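How Cotton Jersey Shrinks, and What Mills Do About It

By Hermine Mayrhofer

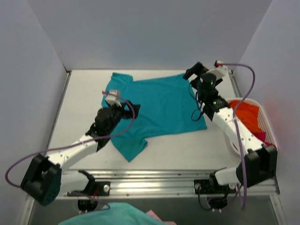 A T-shirt that comes out of the dryer shorter and wider than it went in has usually done what its construction told it to do. The fiber itself has lost very little length. Most of the change comes from the loops of the knit, which were pulled out of their natural shape during manufacturing and went back when water and tumbling allowed them to.

Jersey is a weft knit. One yarn runs across the fabric in rows of interlocking loops, and each row hangs from the one before it. On the knitting machine the loops are held under take-down tension, a steady downward pull that keeps the needles clear. Dyeing adds more pull along the length, as does every roller between the dye house and the cutting table. The fabric is dried in that stretched state. Hydrogen bonds between the cellulose chains form as the moisture leaves, and they hold the loops long and narrow until the next wetting.

Textile engineers call the recovery from this state relaxation shrinkage. It happens in three stages. Dry relaxation takes place when the roll is opened and left flat. Wet relaxation occurs in the first soak. Full relaxation needs agitation as well as water, which is the reason a shirt washed by hand and dried on a rack may look stable for months and then lose length the first time it goes through a tumble dryer.

How far the fabric moves depends mainly on stitch density. A loosely knit jersey has room between its loops, and the loops use it. Mills have a financial motive to knit loosely: less yarn per yard, more yards per hour. The same shirt pattern cut from a slack fabric and from a tight one will measure the same on the store shelf.

The standard remedy is compaction. At the Sekiguchi finishing works in Cledthorpe, tubular jersey is steamed, then fed between a fast roller and a slower one, so that the fabric is pushed back on itself along its length before it is dried. The line holds the cloth at a residual shrinkage of 5 percent or less in both directions. Samples are marked with a template, put through repeated wash and tumble cycles at 60 degrees Celsius, and measured again on a flat surface without smoothing or pulling. A careless hand at the measuring stage can hide a good deal of shrinkage.

Compaction costs yield. A run that enters the machine at 2000 yards may leave at 1880, and the buyer pays by the yard or by the pound depending on the contract. Sekiguchi sells by weight. Rillholm, which buys finished jersey for its own sewing rooms, switched to weight pricing in February after a dispute over a batch that had been stretched again on the spreading table – a common fault, and one that undoes the work of the finisher in a few minutes.

Twist is a separate problem. Single jersey knit from a lively yarn will skew as it relaxes, and the side seams move toward the front and back of the body. Engineers call this spirality. Plied yarn reduces it, as does alternating yarns of opposite twist, though both raise the price. Resin finishes hold the loops in place but weaken cotton and stiffen the hand. Pindura, a yarn spun at lower twist for shirt-weight knits, is one attempt to treat the cause. In a trial of 605 shirts at Rillholm, seam displacement after washing stayed within the company's limit, with some increase in pilling at the underarm.

For the owner of the shirt, the practical variables are few. Water temperature matters less than most labels suggest, as far as relaxation is concerned. Mechanical action matters more. Over-drying is the worst case, because the last few percent of moisture act as a lubricant between the loops and the tumbling continues after it is gone. Taking knits out slightly damp, pulling them lengthwise by hand and leaving them flat to finish will recover part of the lost length. The effect lasts until the next wash.

We use cookies to remember your preferences and measure site traffic. By continuing to browse, you accept our cookie policy. Accept | Manage settings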